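Resources > Workshop > Care of Wooden Boards

May
By Eyerusalem Birhane, Alemneh Workshop Office

Joined wooden boards used for sorting, craft and block activities should be cleaned after each session. Wipe the surface with a cloth dampened in mild soap and water, following the grain. Boards should not be soaked, as standing water may open the seams between planks.

Painted blocks should be wiped separately and dried on a towel. Do not place them in a dishwasher.
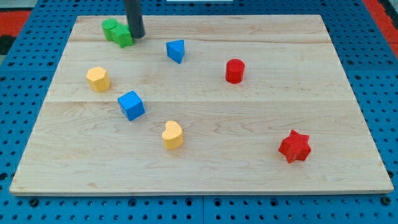

Painted blocks on a joined board with maple grain.

Before oiling, remove all pieces and sand rough spots lightly with 200-grit paper. Apply a thin coat of food-safe oil to both faces, allow it to stand for 5 hours, and buff off the excess. The board should then rest on its edge overnight before blocks are returned to it.

Boards should be stored upright, away from radiators. Any board that rocks on a flat table should be set aside for inspection.

Comments

Hiwot Araya: Does the same apply to unpainted blocks? Ours have gone gray at the corners.

Phúc Triệu: We oil ours every 6 weeks in winter. The seams have held well.

Uthai Nilsuwan: Please add a note on removing crayon.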